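Plendska busca operadores y operadoras para la recogida de demostraciones de manipulación

Jornada parcial, turnos de mañana o de tarde
Lugar de trabajo: sala de captura de Plendska
Incorporación: noviembre
Plazas: seis

El puesto

Plendska prepara conjuntos de demostraciones para entrenar modelos de manipulación con dos brazos. El proyecto actual, Skikau, trata de tareas de escritorio: abrir y cerrar estuches, guardar material de papelería, destapar y tapar objetos pequeños, ordenar una superficie. Las demostraciones las hacen personas con una pinza en cada mano, y el modelo aprende de esas grabaciones.

Hasta ahora tenemos 2.427 episodios grabados, de los que 2.278 han pasado la revisión. Necesitamos ampliar el equipo para la segunda fase, que incorpora objetos nuevos y más variación en la posición inicial.

Tareas

Realizar las demostraciones siguiendo la ficha de cada tarea.
Colocar los objetos en la posición inicial que indique la ficha y cambiarla entre episodios.
Marcar los episodios fallidos y anotar el motivo (caída del objeto, agarre incorrecto, cable enganchado, otro).
Comprobar al comienzo del turno que las dos pinzas abren y cierran por completo y que los cables tienen holgura.
Revisar una parte de las grabaciones de otros operadores.

Un turno dura cuatro horas, con una pausa de diez minutos cada hora. En un turno normal se graban alrededor de 300 episodios cortos entre todos los puestos. No hay prima por cantidad. Preferimos movimientos continuos y a velocidad natural, y un episodio con un titubeo largo se repite.

Requisitos

Ser mayor de edad y tener permiso de trabajo en vigor.
Movilidad completa en ambas manos y muñecas.
Poder trabajar sentado o de pie ante una mesa durante todo el turno.
Español suficiente para leer las fichas y redactar notas breves.
Disponibilidad mínima de tres turnos por semana.

No se pide titulación ni experiencia en robótica. Se valorará haber trabajado en montaje, laboratorio, costura, reparación de aparatos pequeños o etiquetado de datos. Admitimos candidaturas de personas zurdas y diestras; indíquelo en la solicitud.

Formación

Las dos primeras jornadas son de formación y se pagan igual que las demás. El primer día se practica con objetos rígidos y el segundo con estuches, tapas y cremalleras. Los episodios de esos días no entran en el conjunto final.

Condiciones

Contrato temporal de seis meses, prorrogable si continúa el proyecto.
Alta desde el primer día de formación.
Retribución por hora, que se comunica por escrito antes de la entrevista.
Los turnos se publican los lunes para la semana siguiente.

Las grabaciones recogen las manos y los antebrazos del operador, además de la mesa y su entorno. Antes de empezar se firma una autorización de uso de esas imágenes. Rogamos acudir sin anillos, relojes ni pulseras. No se graba sonido.

Cómo presentarse

Envíe un currículum de una página por el formulario de empleo de la web de Plendska, con la referencia Skikau 2386 en el asunto. Indique los turnos en los que podría trabajar y si tiene alguna lesión reciente en manos u hombros. Las personas preseleccionadas harán una prueba práctica de cuarenta minutos en la sala. Respondemos a todas las solicitudes, también a las descartadas.

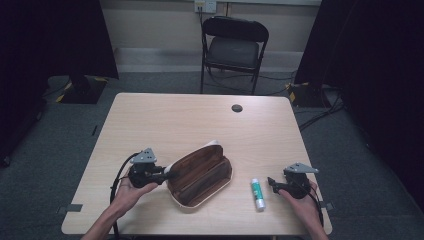 Puesto de demostración con dos pinzas de mano, un estuche abierto y una barra de pegamento.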